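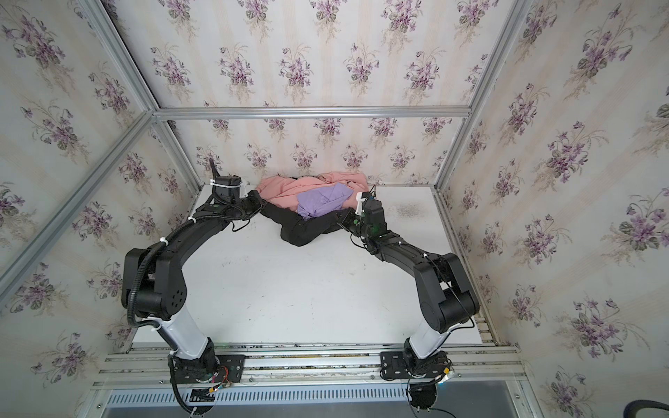

# An Afternoon with the Folding Arms at Vosmont

The Vosmont workshop opened its doors to the public in February, and over 30 visitors came to see the two-armed station on which the Retach project studies the handling of clothing. The station is a compact enclosure with floral wallpaper on its walls and a white table at its center. Both arms are mounted on a rail at the front and work inward toward the garments.

Cloth remains a difficult material for machines. A box keeps its shape when it is lifted; a shirt does not, and a pile of shirts hides most of its own edges. The session was therefore devoted to the first step of the task, in which the grippers approach a crumpled heap of three garments, salmon pink, lavender and black, from the left and the right.

Lambros Triantafyllou, who leads the project, told guests that separating garments takes up more of the team's time than folding them. "People ask to see the neat stack," he said. "Our work is mostly in the pile."

Visitors were received in groups and were invited to put questions to the staff after each demonstration. Several asked about household use. Mr. Triantafyllou replied that the project has made no plans for a product, and that its next trials will take place at the partner laboratory in Korkesia, where the team will work with towels and bed linen.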